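Materials in Everyday Life
Handout 6: Why clear things go cloudy
Reading time: 3 min

Last time we left light halfway through a window and promised to come back for it. Before you read on, find the shower door notes you made for Annelore Mühlbauer's lab section. If you didn't make any, look at a shower door.

A clear solid lets light through in mostly straight lines. A cloudy one lets plenty of light through too, but sends it off in all directions on the way. The word for the second kind is translucent, and I will be taking points off for "see-through-ish," which appeared on 30 papers in July and must have been contagious.

Two things can do the scattering.

1. The surface. Rub a clear sheet with sandpaper and you cover it in tiny slopes, each bending light its own way. Put a strip of clear tape over the rough patch and much of the clarity comes back, as the glue fills in the scratches. Try this at home on something you own.

2. The inside. Milk is the usual case: small drops of fat in water, both fairly clear when left alone, and hopeless together. Many plastics do the same with tiny crystals. The crystals and the stuff between them bend light by different amounts, so every border is a chance to go astray.
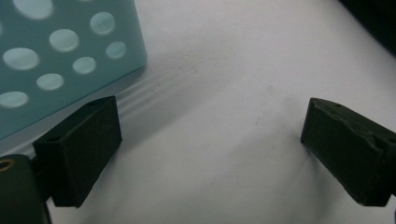 Size matters more than students like. Visible light has wavelengths of a few hundred nanometers; 500 is a decent green. Bumps much smaller than that hardly bother it. Bumps close to that size bother it a great deal. A scratch of 2000 nanometers is still too narrow for most of you to pick out by eye, yet a surface full of them looks like fog.

Distance matters too. Hold a sheet of tracing paper flat against this page and you can read the print. Lift it an inch and the words turn to soup. The paper hasn't changed. The light from each letter has simply had more room to wander off before it reaches you. Torquil Lindsay used to teach this with a bathroom window and a postcard, and got through a surprising number of postcards.

Color is a separate question. Dye removes some of the light; scattering only moves it around. A sheet can be colored and clear, colored and cloudy, or white and cloudy. Please stop writing that frosted glass "absorbs the detail."

For next time: tracing paper, one lamp, clear tape. Write down how far you can lift the paper before you lose the headline, then the small print. Explain the difference in four sentences. Five if you must.

Related handouts
Handout 4: Shiny, and other vague words
Handout 5: Light gets into a window
Handout 7: The Rondness problem, or why bubbles are white
Reading list: Kwofie notes on glass, paper and milk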